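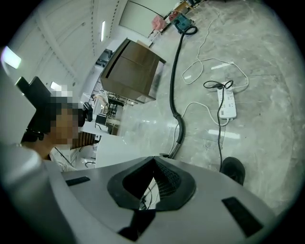
3. Collecting the demonstrations

Kohei Matsuda and Emiko Noguchi recorded all of the examples in the Bonerell lab, using the hand-held gripper. Each run was one short task done by hand from start to finish. We kept 35 runs and threw out six where tracking dropped.

Loose cables on the floor were the main problem. A power strip and a vacuum hose lay in the work area during part of the recording, and we had to step over them - this made some hand paths longer than needed. Those runs stayed in the set but were tagged.

The gripper was recalibrated after every four runs. In September we had skipped this step, and the older data did not line up with the new data, so none of it was used for training.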